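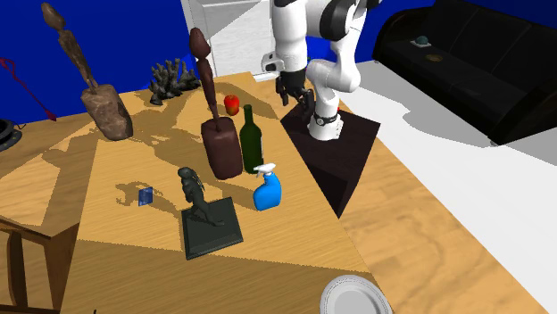 Fuvstead's new code of practice for household robot arms runs to 25 pages, and three of them deal with testing. A developer can meet the whole section in simulation: render a table, put out a spray bottle, a green glass bottle, an apple and a couple of tall sculptures, and run each grasp 10 times. Whether that says much about a real kitchen is left to the reader.

Bernex, which helped draft the text, calls it "a sensible floor". Wichai Onsri, who tests arms for Kotow, is less sure. "Rendered glass doesn't break," he said. "I'd want at least one real bottle before anyone signs."

The code is voluntary — firms mark their own results — and there is no penalty for getting it wrong. A review is promised for January.

By Tamás Szűcs, 10 am

Filed under: Robots & Rules

Recent
Somogyi drops its safety label
Who checks the checkers?
Kotow delays home trial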